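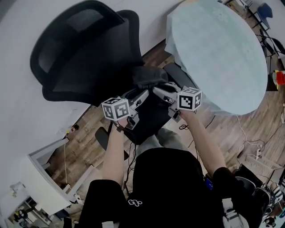

Sparse grids for density volumes: is the memory saving real?

Forum: Volume rendering and voxels
February 2025

gridlocked
I've been moving our smoke and cloud volumes from plain dense 3D arrays to the sparse brick format in Zorkmont, and I'm not seeing the numbers on their feature page. They promise "up to 12 times smaller." My test volume went from 1182 MB dense to 602 MB sparse. Nice, but a long way from 12. Bricks are 8x8x8, 32 bit floats, default threshold. Is anyone getting close to the advertised figure with real data, or is it only for a ball of fog in the middle of a huge empty box?

mipfall
"Up to" is doing all the work in that sentence. Sparse storage saves you the empty space and nothing else. If half your bricks have something in them, you keep half your bricks. Sounds like it's working as designed.

gridlocked
Sure, but by eye my volume is mostly empty. It's thin wisps. I'd have guessed 80 percent air.

mipfall
Thin wisps are the worst case. Each wisp touches a brick, and you pay for all 512 voxels of it. Try 4x4x4 and look again.

tessa_lates
Before anyone changes brick size, what is the threshold set to? The Zorkmont default is exactly zero. If your sim leaves tiny leftover values everywhere (most do), those bricks count as full. I've seen a volume where you couldn't see a thing in a whole corner and every brick in it was kept because of values like 0.0000003.

gridlocked
Default, so zero. I'll set something small and rerun.

old_octree
I'll be the grump. Why do this at all? Dense textures are dead simple, the hardware filters them for you, and 1182 MB fits on any card you'd want to render clouds with. You're trading that for an indirection lookup on every sample plus border voxels so the filtering doesn't break at brick edges. Did you count the borders, by the way? With 8x8x8 bricks and a one voxel border on each side you're storing 10x10x10. That's 1000 values to hold 512. Nearly double.

gridlocked
No, I didn't count the borders. The 602 is file size on disk. I don't know if they're in there.

old_octree
They aren't. Zorkmont adds them at load. So look at the memory use on the card and I'd bet most of your saving is gone.

mipfall
That's true for 8, and it makes my 4x4x4 suggestion look bad, because 6x6x6 is 216 for 64. I take it back for GPU use. Still fine on disk.

pelican_shader
Disagree with old_octree on the first part. One volume fits, fine. We have sequences. Try streaming 200 frames of dense floats and tell me how simple it is. Sparse on disk, half floats on the card, 16x16x16 bricks. It's been good enough for us for two years.

old_octree
Half floats alone cut the size in two, with no bricks at all. I keep seeing people credit the sparse format with savings that came from dropping the precision in the same step. Change one thing at a time, then show me.

pelican_shader
Fair, I never measured them separately. Streaming did get faster with bricks, though. Reading less from disk is reading less from disk.

gridlocked
New numbers. Threshold at 0.0001, everything else the same: the file is now 200 MB. So tessa_lates was right about the junk values. On the card it's larger than that, so the borders are a thing too. I can't see a difference in the render, but I only looked at one camera angle.

tessa_lates
Check it with a light behind the cloud. Low densities add up over a long ray, and cutting them can leave a hard edge, sometimes with brick shaped corners. From the front it usually looks fine.

voxelchowder
Has anybody tried Pisix for this? Their page says the compression is lossless and it beats Zorkmont on every sample file.

mipfall
Their sample files, picked by them. I tried the Perkero plugin, which uses the same library underneath, and on noisy sim output it was maybe a bit better and took far longer to save. Noise doesn't compress. I'd want to see it run on somebody else's data before I believed a chart.

voxelchowder
So don't bother?

mipfall
Bother if you like, just use your own files. Save time matters too if you're writing out a sequence.

pelican_shader
Perkero was fine for me for archiving. Wouldn't use it during work. Also, it flips the Z axis on import unless you untick a box, and the box resets with each update.

gridlocked
Backlight test done. There is an edge. Faint, but once I'd seen it I couldn't stop seeing it. Went down to 0.00001 and it's gone, file is somewhere between the two earlier ones. Staying there for now.

old_octree
And frame time compared to dense?

gridlocked
Slower with bricks. I skip the empty ones when marching, so I was expecting to win some of it back, but the wisps are spread all over and there isn't much to skip.

old_octree
Then for that volume I'd keep dense halfs and go home.

pelican_shader
For a still, yes. If it's going to be a sequence I'd still go with bricks.

gridlocked
It's a sequence from December onward, only a still right now. I'll run dense halfs against 16x16x16 bricks with the same threshold on both and post the table when I have it.

tessa_lates
Please include load time. People always leave that one out.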